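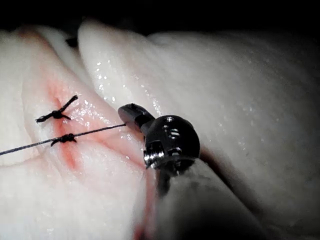 Aniela Olszewski wants to know whether any of these practice kits are worth the money, or whether she should just keep stitching up bananas on the kitchen bench like she did all last term. Fair question, Aniela! I did the banana thing too (and the chicken thighs, and one very sad pig's trotter that stank out the share house), and I've now had the Kikley suture kit long enough to have properly wrecked the pad, so let's get into it.

First up, what I was after. I'm in the second half of a vet science degree and my knots were rubbish. Not dangerous-rubbish, just slow and ugly, with tails all different lengths and the skin edges bunched up like a badly hemmed curtain. I wanted to get to the stage where the two edges come together with only a little pucker, the knot sits down small and dark on pale tissue, and the tails are cut short enough to be tidy but long enough that you can grab them later. One knot finished, then the next just below it with the long end still on, then snip and move along. Looks like nothing when someone good does it. Took me forever.

## What's in the Kikley box

A zip case, a three-layer silicone pad with a few wounds already cut into it, a needle holder, toothed forceps, scissors, a scalpel handle with blades, and a stack of thread packets. The case is decent. The zip catches on one corner, but I've learnt to hold it flat and it's fine.

The pad is the bit everybody asks about. The top layer feels pretty good under the needle - there's some drag going in and a nice little pop coming out. Fresh out of the packet it's a bit greasy, so wipe it down with dish soap before you start or your forceps will skate all over the shop. The mesh under the skin layer stops your stitches tearing through, at least for the first month or so. After that, the edges of the big straight wound start to crumble and you find yourself stitching further and further out, which teaches you a terrible habit. I cut my own wounds in the spare bits now.

What silicone can't do is behave like something soft and damp. It doesn't bulge up at you on either side, it doesn't blush pink along the seam, and it will put up with far more pulling than the real stuff. If you learn your tension on the pad alone you'll haul every throw tight and feel very pleased with yourself. So Aniela, keep a banana in the rotation! The skin splits the second you get greedy.

## The instruments

Okay, the needle holder. It's alright. It's not lovely. The ratchet was stiff as anything to begin with, and the jaws let a fine needle roll if you hold it too close to the tip. I put up with it for a few weeks, then borrowed a Pullex one from Henryk Pietrzak and felt a bit betrayed, to be honest. So much smoother to unlock, and it hung on to a single strand of thread right at the tips without me having to chase it. When you're pulling up the long end to set a knot that's most of what you want from a tool - grip at the very end of the jaws, and no fuss letting go.

The forceps are good. Really good for the price, the teeth meet properly. Scissors are blunt. I went back to my old ones on day two and haven't opened the kit pair since, except to cut tape.

## The thread

Mixed bag here. You get black nylon and black silk, and I'd tell any beginner to start with the silk. It's soft, it stays where you lay it, and the black shows up beautifully so you can see exactly what your knot is doing. The nylon has a memory and springs back out of the packet in coils, and if you're lazy about your throws the whole knot quietly undoes itself while you're admiring the next one. (Ask me how I know.)

You will run out. I burned through the lot well before exams and topped up with Wróbel practice silk, which is cheaper by the packet and comes off the card without tangling. Needles on those are a touch less sharp, though I stopped noticing after a while.

## Getting the tails right

This was my big sticking point so I'll bang on about it for a minute. I used to trim everything right down because short looked neat. Then my silk knots started slipping and I got told off, deservedly. Leave enough that the two ends splay apart a bit, like a scruffy little bow, and keep the rest of the row to match. And hold the long strand straight while you bring the scissors in. Slack thread wanders, and you'll snip the knot itself sooner or later.

I do my practice on a Sunday with the pad taped to a chopping board and the desk lamp pulled right down. Bad light makes black thread vanish into its own shadow.

## So, buy it?

The shop page had 3,371 reviews when I ordered and plenty of them read like the writer had only unzipped the case. Mine's had a proper hiding and I'd give it 4 out of 5. I've taken the star off for the scissors and the sticky ratchet. The pad and forceps earn their keep easily, and the case lives in my backpack.

If you already own a decent needle holder, buy the pad by itself and spend the difference on silk. If you've got nothing at all, get the kit, swap the scissors, and save up for the Pullex. Henryk has asked for his back twice now, so I'll be ordering one this week.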